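Project report, group 3 — setting up the simulated arm cell
Danish Rizvi, Nighat Yousafzai, Usman Awan

Our part was the setup and upkeep of the Clivcombe cell, the living room one. Fahad Paracha's group had the planner. We started in October with the scene files from Nonodach and most of the first weeks went on the arm base. Wrong height in the config, so the flange went straight through the side table on every reset. Fixed by raising the base and adding a collision box to the table top.
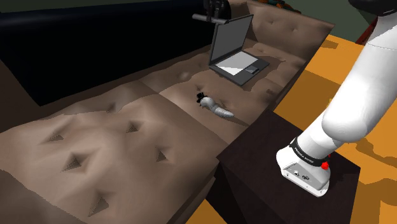

Fig. 2. Wrist over the side table, laptop and small white figure on the sofa.

Second problem was the sofa. Cushions are soft looking but the collision mesh is flat, so objects sank or jittered. Usman lowered the contact stiffness and we doubled the solver steps. Slower but it holds. The laptop still drifts a bit after long runs, we didnt solve that.

Upkeep routine: reload the scene every 15 runs, check joint limits, clear the log folder. Camera pose gets lost if you skip the reload — cost us an afternoon. Rizwan Khattak has teh reset script, ask him for the newer one.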